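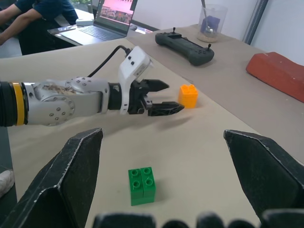 Green block of the Duplo type, four studs.

Tusbridge Toy Lending Records

Data card and README

Summary

The Tusbridge toy lending records are a table of loans made by a public toy library with two counters, one in Tusbridge and one in Buvik. Each row is one loan of one catalog item to one household. The release holds 3207 loans. It was prepared for work on small-collection circulation: how long items stay out, which kinds of items come back incomplete, and how replacement cost relates to use.

The table was exported from the library's desk software, cleaned with a set of scripts called Notar, and checked by hand against the paper return slips where those still existed. The scripts ship with the data.

Contents of the release

loans.csv
One row per loan. The main file.

items.csv
One row per catalog item, with category, piece count at purchase, and replacement cost.

returns_notes.csv
Free-text notes typed by desk staff at return, keyed to loan_id. Not every loan has a note.

codes.txt
Category codes and condition codes.

notar/
Cleaning scripts, with the mapping tables they read.

CHANGES.txt
Changes between versions.

All CSV files are UTF-8, comma-separated, with a header row. Fields that contain a comma or a quotation mark are quoted. Line endings are LF. Empty fields mean "not recorded" unless the field notes say otherwise.

Fields in loans.csv

loan_id
Integer. Unique within the release. Numbers are not in order of loan and have gaps where rows were removed in cleaning.

item_id
String. Joins to items.csv. The letter prefix is the category code at time of purchase, which may differ from the category in items.csv if the item was later moved. Use items.csv for category.

household
String. A random token that stays the same for one household across the release. Tokens were drawn new for this release and do not match library card numbers.

counter
TUS or BUV. The counter where the loan was issued. Items may be returned at either counter; the return counter was never recorded.

day_out, day_in
Integers. Days since the first loan in the release, which is day 0. Calendar dates are not given. See Privacy.

renewals
Integer. Number of renewals. A renewal extends the due day and does not create a new row.

due_len
Integer. Length of the loan period in days at issue, before renewals.

cond_out, cond_in
Single letters from codes.txt. Condition as judged at the desk.

pieces_missing
Integer. Pieces not present at return. Zero means the item was counted and complete. Empty means the item was not counted. Do not treat empty as zero; it is the most common mistake in using this file.

fee_cents
Integer. Fee charged at return, in cents. Includes late fees and missing-piece fees together. The desk software did not separate them.

Fields in items.csv

item_id, title, category, pieces_new, cost_cents, day_added, day_retired.

The title field is the library's own shelf title and is often short ("Blocks, big, green lid"). Brand names appear in titles when the desk staff typed them. They were left in place and have not been checked.

pieces_new counts loose pieces only. The storage box, its lid, and the instruction sheet are not counted. For puzzles the frame tray is counted as one piece, except in category P2, where the trays were bought separately and carry their own item_id.

Categories

B1 Building blocks, large
B2 Building blocks, small
P1 Puzzles, boxed
P2 Puzzles, tray
V1 Vehicles and track
G1 Board and card games
D1 Dolls, figures, play houses
M1 Musical
R1 Ride-on and outdoor
X1 Other

B1 and B2 were a single category, B, when the library opened. The split was made by size of piece. Mixed sets went to B2. A few older sets in B1 contain small parts such as wheels or flags, and these are marked with an asterisk at the end of the title.

R1 items could be issued at Tusbridge only, as Buvik has no storage for them. Any comparison of counters should drop R1 first.

Collection

Loans were recorded at the counter with a barcode reader and desk software made by Talpur. When the software was down, loans were written on slips and typed in later. Typed-in rows can be off by a day in day_out. There is no flag for them in this version.

Return counts were made by desk staff using the contents card in each box. Sets of 100 pieces or fewer were meant to be counted in full at each return. Larger sets were weighed on a kitchen scale and counted only if the weight was low. The weights themselves were not kept. For sets above the limit, then, a value of zero in pieces_missing means the weight passed, and single missing pieces will often have been missed.

The condition codes are judgments. Two people at the same desk may grade the same box differently, and the Buvik counter used code C (worn, usable) more freely than Tusbridge did. We have no double-graded sample and can't give an agreement figure.

Cleaning

The Notar scripts run in this order:

1. load: read the export, fix the character encoding, drop test rows made by staff during training.
2. dates: turn calendar dates into day numbers. Rows where day_in falls before day_out are set aside and written to a reject file.
3. merge: join pairs of rows that record one loan twice. This happened when an item was scanned, the session timed out, and the item was scanned again.
4. items: apply the category split and the moved-item table.
5. tokens: replace card numbers with household tokens.
6. notes: remove names, phone numbers, and street names from the return notes.
7. check: test all keys and value ranges. The script stops at the first failure.

The reject file from step 2 held 130 rows. Most could be repaired from the paper slips and were put back. The others are not in the release.

To rerun the checks on the released files:

python notar/check.py loans.csv items.csv returns_notes.csv

Steps 1 through 6 need the raw export, which is not distributed. The scripts for those steps are included for reading only.

Privacy

Households agreed to the use of loan records for research on the membership form. Households that later left and asked for removal were removed in full. Calendar dates are withheld to make it harder to match a loan to a known event such as a birthday. The order of loans and the gaps between them are kept.

Return notes were cleaned by script and then read in full by one person. If you find a name or an address in a note, report the loan_id through the issue tracker and do not paste the note text there.

Users must not try to identify households.

Known problems

Open loans. Loans still out at export have an empty day_in. Treating them as missing will bias loan lengths downward. Use a method that handles censored durations.

Fee ceiling. Missing-piece fees were capped at 800 cents per return. A fee at the cap says little about the size of the loss.

Summer break. Both counters closed for part of July. Items due in that period were given a due day after reopening, but due_len was not updated. Late returns computed from due_len will be overstated for those loans.

Replacement parts. When a missing piece was replaced from the spares drawer, the replacement was not logged. A set can show missing pieces at several returns in a row and still have been complete at each loan out. Summing pieces_missing over the life of an item does not give its current state.

Found pieces. Pieces brought back after the return was closed were sometimes entered as a note and sometimes not entered at all. Search the notes for "found" and "brought back" for the cases that were.

Shared cards. Some child-care homes borrowed on a household card. They can't be told apart from families in this version.

Suitable uses

Loan duration models, teaching examples for survival analysis, stock planning for small lending collections, and tests of record-linkage code on messy but modest data.

Unsuitable uses

The data should not be used to draw conclusions about toy safety or about the quality of any maker's products. Condition at return reflects storage, age of the set, and the desk worker's grading along with wear. It is also a poor basis for claims about what children like, as the shelves were small and popular items were usually out.

Version notes

The current version adds returns_notes.csv and splits category B. Item identifiers have not changed. Household tokens have, so files from different versions must not be joined on that field.

License

Data files: CC BY 4.0. Scripts: MIT. Cite as "Tusbridge Toy Lending Records" with the version string from the first line of CHANGES.txt.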